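Virnedar Home Help - Kitchen and Pantry

Do the orange-top zip bags really stay shut, or am I being sold a strip of color?

Posted by Dayana Villanueva, 30 July 2022

My sister-in-law swears by the clear zip-top bags with the orange strip across the top and a white patch for writing on. She uses them for everything. I bought a box in April after she went on about them for a whole dinner, and I am not convinced. I close the thing, I run my thumb along it, I pick it up by the top and one corner has popped open again. Last week it was rice. I am still finding rice.

My other gripe is the label. I wrote a date on one, filled the bag, and now the writing faces the inside of the basket and all I can make out is the back of it through the plastic. Do people use these for pantry stuff and like them? Or does everybody own a drawer full and keep quiet? I have 11 left and would like to know if they're worth keeping before I go back to jars.

Subira Mrema

I have the same doubts about most of what gets sold as "storage," but I think you may be closing them the wrong way round. Most folks start in the middle and push out to both ends. That traps air, and the air goes looking for the weak spot, usually a corner. Start at one end, pinch the very corner hard, and keep the pinch on while you slide along with your other hand. Leave a gap at the far end, press the bag flat, then close the gap.

Then test it. Turn it over above the sink with a spoonful of something cheap inside. I did this with a pack of the Cloltine ones and 4 of them leaked salt straight away, so those went to crayons and spare buttons. If a bag fails with salt I don't care what the box says about "double seal."

Can't help you on the labels. I write on masking tape.

Jairo Sotelo

just use jars

Kevin Yupanqui

Jars are fine until you drop one, Jairo.

Dayana, I went through this when we redid our shelf, and I don't think the bags are as good as your sister-in-law says or as bad as you say. The zipper is decent if it's clean. One grain in the track and it won't seat, and with rice you will always have one grain in the track. Wipe it with a dry cloth before you close it. As for the writing, do it while the bag is flat and empty, in thick marker. Thin pen is hard enough to read from the front, and from behind it's hopeless.

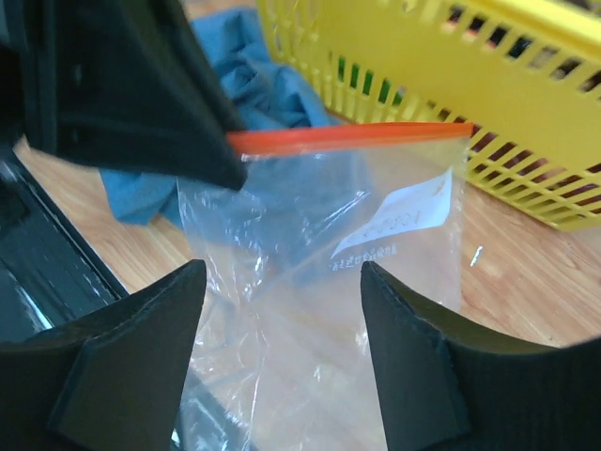 Orange zipper strip, with the writing showing through backward.
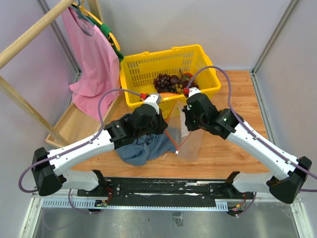 What I would not do is put fruit in them and seal it. People do this because it looks tidy. Fruit goes in something with holes in the sides so air can get through, and the bags are for dry goods. We keep one basket for fruit and stand the bags up beside it with the labels facing out, and that took care of most of my complaining. I still think they cost too much, and I won't buy another box until these split.

If yours keep popping at the same corner no matter what you do, it could be a bad batch. Take the box back. The worst they can say is no.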